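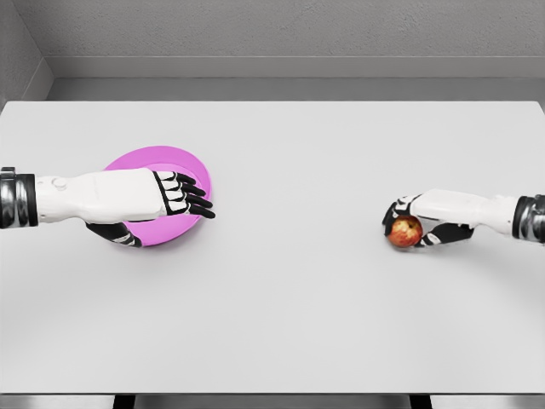
benedita_s
Hola a todos, abro hilo porque en Trasteck estamos escribiendo las normas para tareas a dos manos en simulación y no nos ponemos de acuerdo. Mi propuesta: antes de dar por válido un episodio, cada mano tiene su objeto asignado y el centro de la mesa queda libre. En la tarea del plato y la manzana, por ejemplo, la izquierda está sobre el plato rosa, la derecha con la manzana, y entre medias un buen trozo de mesa sin nada. ¿Lo pondríais como obligatorio o como recomendación?

tronby7
Obligatorio, sin dudarlo. Nosotros lo dejamos «a criterio del operador» y luego tuvimos que revisar 358 episodios a mano – no se lo deseo a nadie.

Idalina Magalhães
Pues yo no lo veo. Si obligas a dejar el centro libre, te cargas los traspasos de una mano a otra, que son lo más interesante! Yo exigiría una distancia mínima entre muñecas y ya.

benedita_s
Idalina, ¿y cuánto? Con 5 cm me chocaban los pulgares.

Idalina Magalhães
Depende de la mano. Nosotros usamos más de 7 y lo apuntamos en la ficha de la tarea, junto con la versión del modelo.

pladville
Me meto en medio: lo que falta es definir «agarre». Una mano encima de un plato, ¿lo sujeta o solo lo toca? En mi equipo había dos criterios distintos y las etiquetas salían fatal.

tronby7
Contacto del pulgar y de al menos un dedo más, y fuera.

pladville
Con una manzana me vale, con un plato plano no tanto...

benedita_s
Vale, separo las dos cosas: zona libre solo en tareas sin traspaso, y el agarre en apartado propio. Esta tarde subo el borrador y me lo destrozáis.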